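Workshop tips: when the gripper does not let go
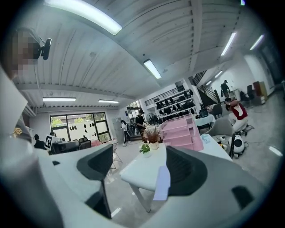
Two black ribbed fingers, with the plant table between them.

Last October one of our hand-held grippers closed on a flower pot and stayed closed. Rafferty Benavides pulled at the pot with his free hand, the fingers opened suddenly and his thumb was pinched when they shut again. The skin was not broken, but it was blue for 3 days. After this we wrote down some tips for everybody in the Hinbridge workshop.

Never pull the object out. Put it down on the table first, still in the gripper, and then switch off the power.

Wait 19 seconds before you touch the fingers. On our model the motor keeps some force for a short time after switching off.

Look between the ridges. In our case it was a small piece of dried leaf, which had gone into the hinge. A soft toothbrush takes it out very well. Please do not use oil, it collects more dust.

Practise with plastic pots, and keep clay ones for later.

Lay your cables along the wall. Sointu Lappalainen has tripped 2 times while she was holding a gripper.

If it sticks again on the same day, put a red tape on it and give it to Reiko Ikeda. She keeps the spare springs.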